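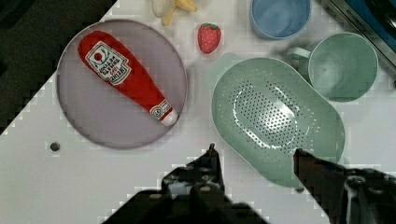
4. Kitchen chore: clearing the table

The Prata kitchen program lets the arm try one chore at a time, and clearing the table is the first one you should set up. Please keep your expectations modest. A person clears a table without thinking, but the arm must find every item again after each move. Start with light things such as the toy ketchup bottle on its plate, and leave glass and knives for people.

4.1 Before you start

1. Put the dishes on the white table with free space between them.
2. Check that the fingers can open fully.
3. In the Plalline panel, set the speed to 50 percent or lower.

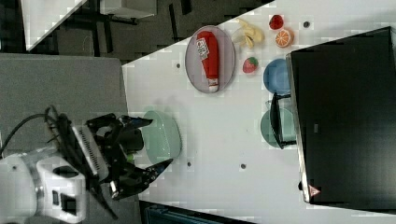
4. Choose "Single item" and confirm the item on the screen.
5. Press Start and stay near the stop button until the arm is back at its home position.

CAUTION: Do not put your hand between the fingers when the arm has power, also when it is standing still.

4.2 Placing the dishes

Keep the bowls and cups separate from the colander. A stack of dishes is still too difficult for version 2 of the program.

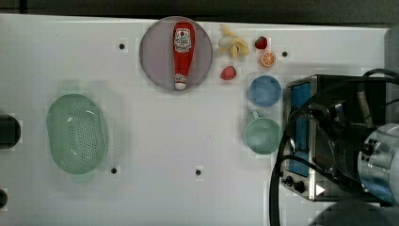
Figure 11. Table layout with colander, plate, toy food and toy oven.

Note: The oven chore is described in section 6. Do not run both chores together.

4.3 Dishes with holes

Shiny surfaces and small holes can confuse the wrist camera. If the panel shows "No edge found", move the lamp and repeat step 4. After 4 failed tries, take the dish away by hand and continue with the next item.
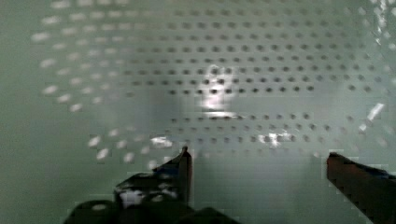

Figure 12. Wrist camera view of a perforated surface with glare.

Padinano manual, revised 2022-03-15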